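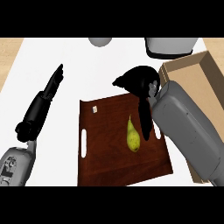 Section 4: Fitting and breaking in your Pernton boots

Read this section before you wear the boots outside. Pernton boots can be returned unworn, and "unworn" means no marks on the sole. Carpet is fine. A concrete driveway is not, however briefly you stood on it.

A word on claims before you start. The swing tag says the boots are "comfortable from the first step". Some people find that. Plenty don't, and the Brinton model, with its stiffer heel counter, is the one most likely to disagree with you. The steps below assume you have a stiff new boot and a normal foot.

4.1 Checking the size

Sizes on the box are given in the maker's own system and converted to Australian sizes on the label. Treat the conversion as a starting guess. The Delić last is narrow through the toes and the Pastik last is wide with a low instep, so two boots with the same number on the label can fit quite differently.

1. Put on the socks you intend to wear with the boots. If you own only thin cotton socks, buy the thicker ones first.
2. Loosen the laces all the way down to the bottom eyelets. Pull the tongue forward.
3. Slide your foot in and push your toes gently to the front. You should be able to fit one finger between your heel and the back of the boot.
4. Kick your heel back into place and lace up firmly.
5. Walk on carpet for 21 minutes. This seems fussy, but feet swell, and a boot that feels right in the shop after a lap of the rug may not feel right by the end of it.
6. Walk down a slope or a few stairs. If your toes hit the front, go up half a size.
7. Repeat for the other foot. Fit the larger foot and pad the smaller one.

Note: Some heel lift is normal in a new boot with a leather sole and eases as the sole starts to bend. Heel lift that rubs through two layers of sock isn't going to ease. Send the boots back.

Caution: Do not buy a tight boot on the promise that it will stretch. Leather gives a little across the width. It does not get longer, whatever the person at the counter tells you.

4.2 Fitting the insoles

Each pair comes with a flat cork insole already in the boot and a shearling insole in the bag. The shearling one is for cold weather and takes up a fair bit of room. If you plan to wear it most of the time, do the size check in 4.1 with it in place.

1. Lift out the cork insole by the heel. If it sticks, work a butter knife under the edge. There is a spot of glue in the arch and it will let go.
2. Match the shearling insole to the correct foot. The L and R are stamped on the underside.
3. Slide it in toe first, wool side up, and press down along both edges.
4. If it buckles at the toe, trim along the printed line. Take off less than you think you need to.

Note: Do not stack the two insoles. The heel ends up too high for the collar to hold your ankle.

We don't recommend the gel inserts sold near the checkout in most shoe shops. They feel wonderful for a week, then go flat and slide forward. If you have a prescribed orthotic, use it in place of the cork insole and ignore the advice above about which insole to choose.

4.3 Breaking in

Allow two weeks for the Delić and the Pastik. Allow four for the Brinton. You will find quicker methods online, and most of them work by damaging the leather.

1. Days 1 to 3: wear the boots indoors for an hour in the evening. Leave the top two hooks undone.
2. Days 4 to 7: wear them indoors for two hours, fully laced. Note where they rub.
3. Second week: wear them outside on short errands in dry weather. Carry a spare pair of shoes in the car.
4. From then on: add an hour each outing until you stop thinking about them.

If a spot rubs, put a small amount of conditioner on the outside of the boot at that point and flex the leather with your thumbs. Tape your skin before the next wear. If the same spot still rubs after four wears, a shoe repairer can stretch it on a last for a modest fee. It usually takes a night.

Caution: Do not soak the boots in a bath, fill them with water and freeze them, or heat them with a hair dryer. All three can loosen the glue under the welt. Repairs of this kind are not covered by the warranty, and the workshop can tell.

4.4 Wet weather

The Pastik is labelled water resistant. Read that as "fine for a wet footpath". The seams are stitched and not taped, and in steady rain water will find them. The Brinton does better thanks to its sewn-in tongue. The suede version of the Delić should stay home.

1. Before the first wet outing, brush the boots clean and apply one thin coat of wax.
2. Work it into the welt with an old toothbrush.
3. Leave overnight, then buff with a cloth.
4. Repeat every month through winter – July is generally when people notice they forgot.

If the boots get soaked, take out the insoles and laces, stuff the boots with newspaper and stand them somewhere airy. Change the paper once it feels damp. Keep them away from heaters, dashboards and the hearth.

Note: Spray protectors are quicker than wax and wear off faster. The packaging tends to promise a full season. In our experience it is closer to a few weeks of daily wear. Test any spray on the inside of the tongue first, as some will darken tan leather for good.

4.5 When to resole

The leather-soled models are built to be resoled and the Pastik is not, despite what some resellers print. Its sole is bonded in one piece.

The sole is rated at 2,000 kilometres of walking. The figure comes from a test machine, which doesn't drag its heels or walk on gravel, so check the sole by eye.

1. Turn the boot over under a good light.
2. Look at the outer edge of the heel. If the top rubber layer has worn through to the leather stack, book a new heel now. It is far cheaper than leaving it.
3. Press the middle of the forefoot with your thumb. If it feels soft or spongy, the sole is due.
4. Check the welt stitching all the way around. A few fuzzy threads are fine. A gap is a job for the repairer.

Caution: Don't glue a loose sole at home. Household glue sets hard and has to be ground off before any proper repair, and you'll be charged for the grinding.

For storage between seasons, see Section 5. For lace lengths and replacement part codes, see page 29.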